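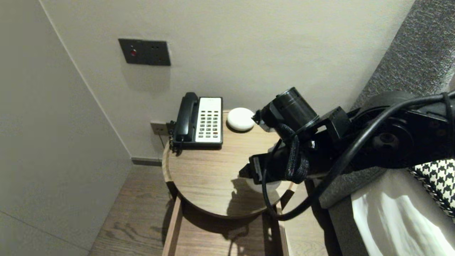
April, Wednesday
By Prukgate Diary
3 min read

Started on the books at eight this morning, with coffee and a plan. The plan was two piles, keep and go. By nine there were five piles, one of which I can only call "later," and the coffee was on top of it.

The trouble is that I own 1,000 books, give or take the ones I've hidden from myself, and the new place on Prukgate has shelf space for a person who reads the paper. I knew this when I signed. I stood in the living room there with the tape measure and thought, well, I'll be ruthless. I have never been ruthless in my life. I once kept a plant going for three years after it had clearly asked to leave.

Cookbooks first, on the theory that they'd be easy. I cook four things. None of the four came out of a book. So why did it take me an hour and ten minutes to get rid of six? The Hungarian one has a gravy stain on page 26 that I believe is mine, though I have no memory of making anything Hungarian. Kept it. The one on preserving went, then came back, then went again with a jar of something from the back of the cupboard that I used as a bookend and didn't care to open.

Travel guides: all gone, quickly, and I felt wonderful. The newest was for a train system that has changed its name twice. I did tear out one map of Oveck with a bakery circled in pencil. Who circled it? Not my handwriting. I'd like to try the bakery.

Fiction is where I fell apart. There are three copies of the same detective novel in here, and I seem to have bought each of them at a station, in a hurry, and read each of them with real surprise at the end. I put two in the go pile. Then I thought about lending, and how you ought to have a lending copy, and one came back.
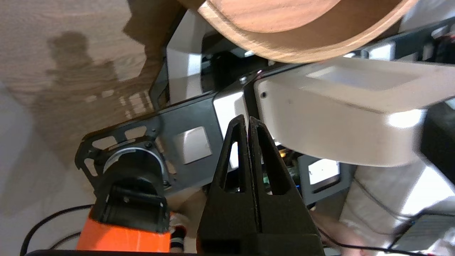
Fingertips, nearly touching.

Lunch was cheese, standing up.

Called Ponar, the secondhand shop by the bridge, to ask if they'd take a few boxes. The man asked how many was a few. I said I was still working that out. He said they were not taking encyclopedias, and I said I didn't have encyclopedias, and then I looked over at the bottom shelf. Volume 7 is missing, so technically I have most of an encyclopedia, and I chose to leave it there. He'll take paperbacks in decent shape, no book club editions, nothing with a smell. I sniffed books until half past two. My nose now has opinions about 1970s glue.

Then a long stretch in the afternoon where I wasn't sorting at all, just sitting on the floor reading a history of canals. I don't care about canals. I got to page 278, where two engineers fall out over a lock and never speak again, and found I was fully on the side of the shorter one. Keep.

The Martens boxes turned out to be a mistake. They are a good box, very sturdy, advertised for books, and once you have filled one with books it belongs to the floor. I can't lift it. I pushed it to the hall with my feet, sitting down, like a toddler on a scooter. Four of those in the hall now, and I have to go past them sideways to get to the bathroom. Will buy the small ones tomorrow and unpack the big ones into those, so everything I've decided on today gets decided on again.

Evening tally, from the backs of envelopes: go, three and a half boxes. Keep, everything else, plus one library book from a town I left when I was 19. I looked up whether they still charge fines. They don't, they stopped a while back, but there's a form you can fill in to say sorry.

Must ring the movers about Friday and must not say the word "few." Also out of packing tape, also out of cheese.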